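Questions about the Hoarau Income Fund, a closed-end interval fund managed by Gringate. Terms used below have the meanings given in the offering document, which prevails if the two differ.

## Buying and holding

**What does the fund invest in?**

Senior loans to midsize private companies, mostly at floating rates. Up to a fifth of assets may be held in listed bonds and cash so that repurchase requests can be met. The fund does not buy common stock, except where shares are received in a loan workout.

**Is the fund listed on an exchange?**

No. Shares are bought from the fund at net asset value and can be sold back only through the repurchase offers described below. There is no secondary market, and the manager does not expect one to develop.

**How do I open an account?**

Complete Form 1704 and send it to Starari, the transfer agent. Joint accounts need both signatures. Trust accounts need a copy of the pages naming the trustees – the full trust agreement is not required. Orders received in good form by 4:00 p.m. Eastern time are priced at that day's close.
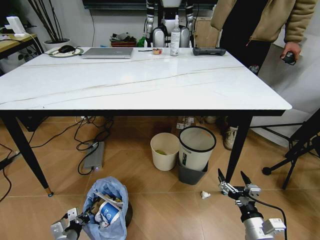
*Table with closed laptop, mouse and pen.*

**Can I hold shares in an IRA?**

Yes, if your custodian accepts interval funds. Ask before you apply, as several charge a yearly holding fee for assets of this type. The fund does not reimburse that fee.

## Repurchases

**How often can I sell?**

The fund makes a repurchase offer once a quarter. Notices go out at least 21 days before the deadline. A request that arrives late is not carried forward to the next quarter and must be sent again.

**What happens if too many holders want out?**

Each offer covers 5 percent of outstanding shares. If requests exceed that amount, the fund may buy up to 2 percent more. Beyond that point, requests are filled pro rata and the unfilled part is canceled. Holders who need a fixed sum on a fixed date should not count on a single offer.

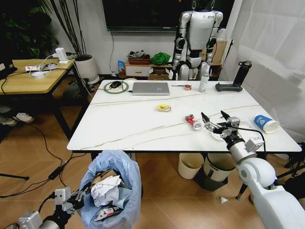

Pro rata treatment applies to the number of shares tendered, so a large holder and a small holder have the same percentage filled. Sending in more shares than you want to sell, in the hope of a larger fill, carries the risk that the whole request is accepted.

**Is there a charge for selling early?**

Shares held less than one year are subject to a 2 percent fee, which is paid to the fund and not to the manager. Shares bought through reinvested distributions are exempt.

## Pricing and fees

**How are private loans valued?**

Flulletti, an independent valuation firm, reviews every loan each quarter. Between reviews, values are adjusted daily using loan spreads and borrower news. These are estimates. The price obtained in a sale could be lower – in a stressed market, much lower.

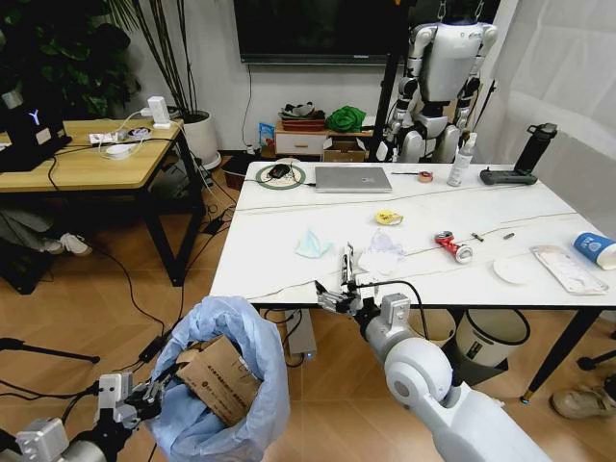
## Distributions and tax

**When are distributions paid?**

Monthly, on the third business day. They are reinvested unless you elect cash. Part of a distribution may be a return of capital, which lowers your cost basis.

**Which tax form will I get?**

Form 1099-DIV. Corrected forms, if any, follow in March.

**Who handles complaints?**

Write to Hugo Cordier, shareholder services, at the Gringate address on your statement. Include the account number and, for a disputed trade, the confirmation.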